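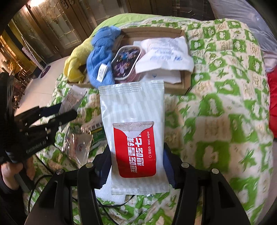

The fault report was number 163 and it said the arm would not let go. It had come in from Plundance overnight, two lines typed by whoever was on the desk, and I read it on my phone before I was properly awake. By then I was meant to be working. The bed was made up with the green quilt, the cardboard box was on it with the yellow cloth and the blue cloth inside, and I was a few minutes into the wipes. You stand the packet up between the pads, one pad on each side with the red label showing, and you keep it steady. I had done it so often that I no longer thought about my fingers. I thought about the report instead.

Plundance was a home for people who couldn't manage their own cupboards. The arm there was a Nurken, bolted to a trolley, and it fetched things from a bedside box and put them into a person's hand. Trosance had leased it to them in the spring. What it knew about holding a packet it had learned from people like me, squeezing a handle in a bedroom.

At half past three in the morning a woman in room 59 had asked for her sachet. The Nurken picked it out of the box and held it out to her. She took hold of it. The arm kept hold as well. She pulled, and it did what it was built to do when something in its grip moved, and gripped harder. She didn't think to let go either. When the night carer came in, the woman was half out of bed and her wrist had gone the wrong way against the rail.

It wasn't broken. The report said that in its second line, as though it closed the matter.

I rang the office at Sastry. The man on support had already been up for hours. He said they had pulled the logs and there was nothing wrong with the motor or the pads. The force had stayed inside the limit the whole time. The limit was the one we had all agreed on.

"So what did it get wrong?" I asked.

"We're looking at the training," he said. "There are 2000 recordings of that grasp. Can you have a look at yours?"

I said I would. I put the phone down on the floor and went back to the bed, since the morning's list was still there and I didn't know what else to do with my hands.
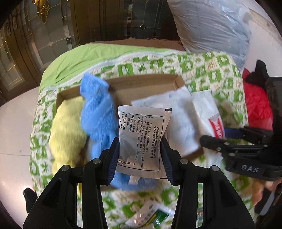 I watched my old recordings that evening at the kitchen table, with the sound off. I picked things up well. I was careful with corners and I didn't crush anything. Then each time, at the end, I put the packet down on the quilt or back in the box, and only when it was resting on something did I open my hand.

I had never passed one to anybody. There was no one on the other side of the bed to pass it to. The instructions had said to release once the object was supported, and I had followed them. A woman pulling from the other end wasn't support, as far as the arm could tell. She was a slip.

I wrote this down and sent it to Sastry. The reply came before ten. They thanked me and said others had noticed the same thing. The Nurken at Plundance was switched off at the wall — all of them were, in every home — until there was a new release rule and someone had tested it with a real hand.

The next list came a week later. It had one new line at the top: two people needed. I asked my sister. She sat on the edge of the bed with her palm up, and I held out a sachet, and she took hold of it.

"Now what?" she said.

"Pull a bit," I said.

She pulled, and I felt my fingers tighten on the handle before I made them open.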